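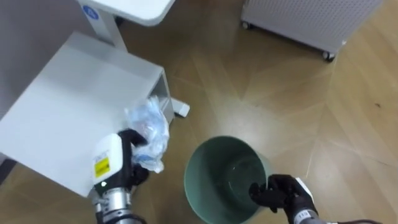
The Veltano is a running vest for people who have finished a long race with a bottle in each hand and a gel stuck to the inside of their shorts. It holds two soft flasks up front, a jacket at the back, and more snacks than you will admit to packing. It also has a litter pocket, low on the right side, where your hand already goes when you are tired and looking for somewhere to put things. A crumpled plastic bag fits in it with room to spare, and so does a Saturday's worth of gel wrappers, and all of it can stay there until you meet a trash bin, green or otherwise. The pocket closes by itself. You will still find a wrapper in it in November.

Gear / Trail & Road / Vests
3 min read

Skiseck makes one vest and has been fussing with it for years. The current version weighs 360 grams empty, which the scale will confirm and your shoulders will dispute somewhere past the second aid station. The fabric is a stretch mesh that dries overnight on a chair. It comes in slate and in a shade of orange we were told would be called Ember. We call it orange.

Fit

Measure around your chest over whatever shirt you race in. If you land between sizes, go down. The side straps let out further than you would expect, but they only pull in so far, and a loose vest will play the drums on your ribs for the whole of the Pernville course. The front straps slide up and down on a rail and click when they are set. If you don't hear the click, push harder.

What it carries

There are 7 pockets, counting the one for litter. The flasks sit in the top pair. Your phone goes in the zipped one on the left, which was sized for a normal phone, so please try yours before race day if it is the kind that doubles as a serving tray. The back compartment takes a light jacket, hat and gloves, and most of the required kit for a long trail race. Read your own race's kit list anyway. They change it every year, usually by adding a whistle. We include a whistle.

Pole loops are on the back. They work, though getting poles into them while moving takes practice, and we suggest doing that practice where no one you know can see.

Race numbers

The four snaps on the front hold a bib without pins. On the narrow paper bibs used at the Beltrán half, only the top two snaps reach, and the bottom edge flaps. A bit of tape sorts it out.

Care

Machine wash cold, hang dry. Take the flasks out first. Empty the litter pocket first too, unless you enjoy picking wet foil off your socks.

Flasks are included and replacements are sold separately. Item number 1569. Unworn vests can come back within 3 weeks of delivery with the tags on. Vests that have been worn "just around the house" have a way of smelling like a hill, and we will send those home again.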